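Home | Notebook | Archive
Filed under: Adhesives

7/16/22

Clodusholm primer, second batch. Mixed 200 g at 2% hardener and left it 40 minutes before coating. Viscosity 487 cP, higher than the Ginden lot. Filtered once through coarse mesh.
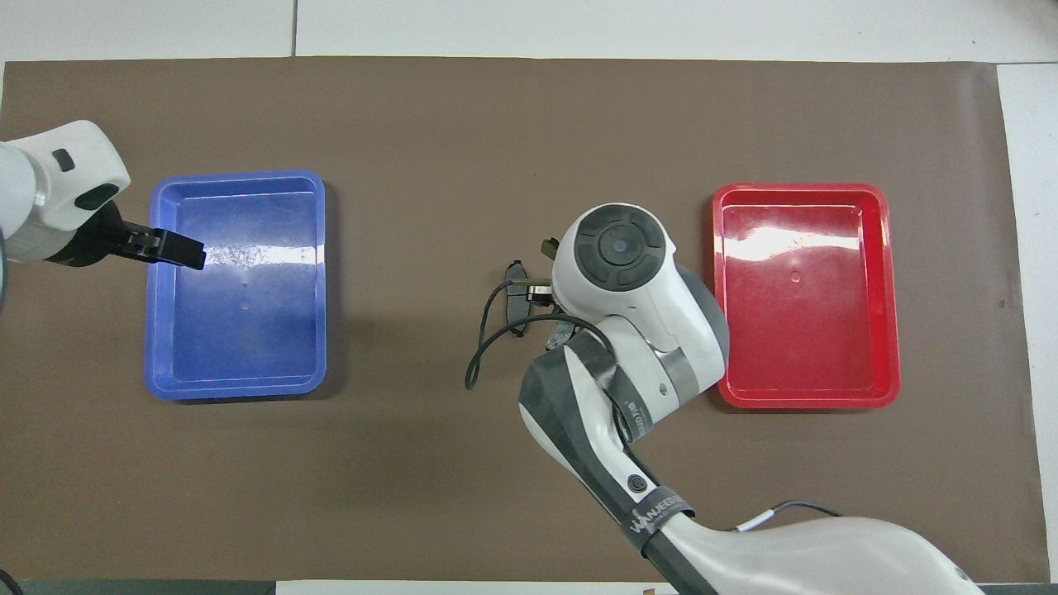 Peel strips go on Monday. Keep the Plerneo film out until then, it picks up dust. Retest in October if the numbers drift.

Comments (2)

Which spindle for the 487?

Same one as for the Ginden lot. Chettiar sheet has the speed.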